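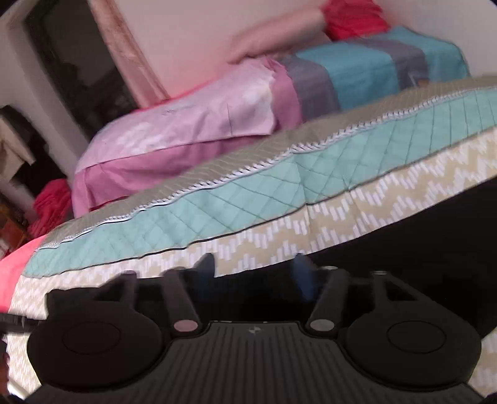
Visit to Sistia, October

We went to the open day at Sistia to answer one question for our spring budget: do we buy hand-held grippers for recording household tasks, or do we rent them for one more season? We are a small group at Bozkurt and our equipment money is limited, so I wrote down mostly prices and conditions.

The morning was for the hardware. Sistia showed two models. The Fadine costs 392 dollars per unit without the camera, and the Kondoson costs 600 dollars with camera and cable included. At first the Fadine looks cheaper, but when I added a camera and a mount the difference became very small. I ask the colleagues who prepare the order to compare complete sets only.

After lunch we could try the tools ourselves. I used the Kondoson for a long time and my wrist was tired at the end - the body is wide, and people with small hands should try it before we decide. Opening and closing the fingers was easy to learn. Large soft things, like a round floor cushion or a blanket, are more difficult than boxes, and I would plan extra hours for them.

Delivery is 11 weeks at the moment. Spare finger tips are sold separately, and they did not have a price list for them yet. They promised to send it by email.

My proposal is to order 7 sets of the Kondoson and keep the rental contract until they arrive. The bedroom recordings can start with the rented tools. Still open: who pays for the shipping of repairs, and if the warranty is valid when we work in private homes.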